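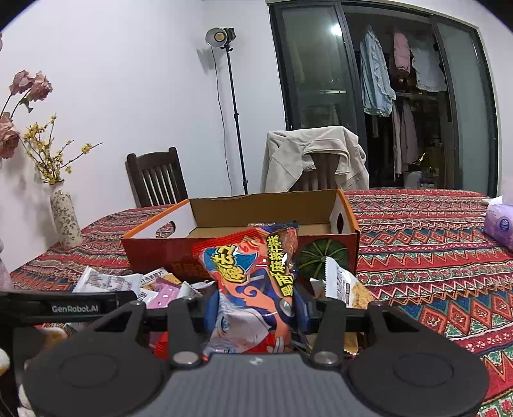 Search this site Go

Print this page | E-mail this page

Section 4: Your first practice pick

Okay, you've got the GenRobot.AI hand gripper charged and paired, so let's grab something! I start everybody on snack bags and an open cardboard box, on a plain old dining table. Bags crinkle and slide around, and you'll learn more from them than from a wooden block.

1. Set the box on the table with the open side up. Mine sits on a patterned cloth, and that's fine as long as the cloth doesn't bunch up.

2. Scatter a few small packets in front of the box. Leave yourself a little room between them (I didn't my first time, and I kept picking up two).

3. Hold the gripper level, fingertips pointing at the box, and squeeze the trigger slowly until both tips touch the bag.

4. Stand the bag upright between the tips and hold it there while you say "one Mississippi" to yourself. Then lift, move over the box and let go.

5. Check the counter in the Pletel app. A good pick takes roughly 900 milliseconds to save, so don't rush into the next one.

Note: Pinch near the middle of the bag. If you grab the sealed edge, it'll swing.

Caution: Keep anything over 500 grams out of the tips, and keep your other hand clear of the linkage arms. They will nip you!

If the app stays under 98 percent on the tracking bar, turn on another lamp and try again. Still stuck? Write to Sinan Ersoy at the Arketti help desk. He answered me on a Tuesday night, bless him.

Print this page | E-mail this page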